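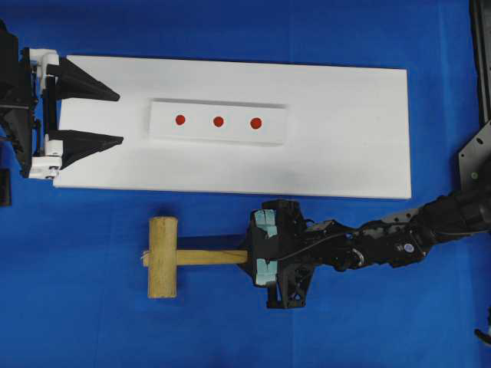
Tallar Aviation will open a second maintenance hangar for midsize business jets at Wonwood Regional Airport, the company announced in March 2021. The building adds 260 feet of frontage on the north ramp and will handle scheduled inspections, avionics upgrades and cabin refurbishment. Cabin work will be carried out in a separate bay under an agreement with Akbulut Interiors, which will supply replacement switch panels, seating and galley units. Parts for that bay will be laid out on cloth before fitting and each will be checked for surface marks under the procedure already used in the first hangar.

The airport authority approved the lease in January. Under its terms, Tallar will occupy the site for an initial period of 60 months, with an option to renew. The company expects to employ 88 technicians and support staff at Wonwood when both hangars are in operation. Recruitment for licensed mechanics is under way, and applications are being accepted through the airport's employment office.

Operators of aircraft enrolled in the Trinow maintenance program may book inspection slots at the new facility on the same terms as at the existing one. The program covers airframe and engine checks and requires a detailed cabin review after about 2,000 flight hours. Aircraft currently scheduled for the first hangar will keep their assigned dates.

Access to the north ramp will be limited during construction. Pilots should consult current airport notices before arrival.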